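About Selance

We collect hand demonstrations for robot learning. Small outfit, started in October above a bike shop, now 11 people and too many chargers.
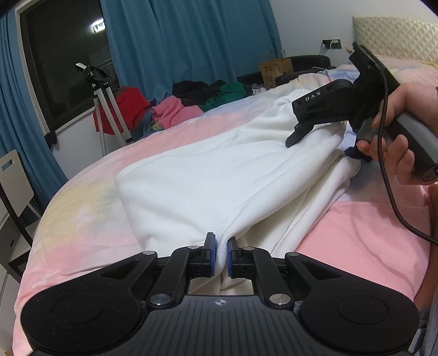

Most of our work is laundry at the moment. Folding, sorting, turning things right side out, the jobs people ask for first and robots are still bad at. Our collectors go into ordinary homes and do the job with a hand-held gripper in each hand, on whatever surface the household uses. Beds, mostly. Thick soft knits like the white one on the tie-dye duvet are slow going – you pinch a ridge of cloth between the blue pads and the rest bunches up on you. Good. We want that in the data. A model that only ever sees flat T-shirts on a clean table won't get far in a bedroom.

How we work

Each session is 20 takes of one task, then a break, then a different task. Bad takes get kept and labeled, not binned. Fumbles, regrasps, dropped sleeves, all of it. Labels are checked by a second person before anything goes out the door. Evenings are fine, daytime is fine, we like teh mix of light.

So far 159 homes. No staged rooms, no tidying beforehand please.

Who we are

Colm Mac Mathúna – sessions, scheduling, collector training. Ailbhe Kavanagh – labeling and everything after upload. Collectors are part time, paid by the hour, trained over 6 shifts before they go out alone.

Current projects: Karnel (clothing and bedding), Gravwood (kitchen drawers, just starting, bear with us).

Want to host a session or collect for us? Use the contact form. We anwser most messages the same week, slower when Gravwood is busy.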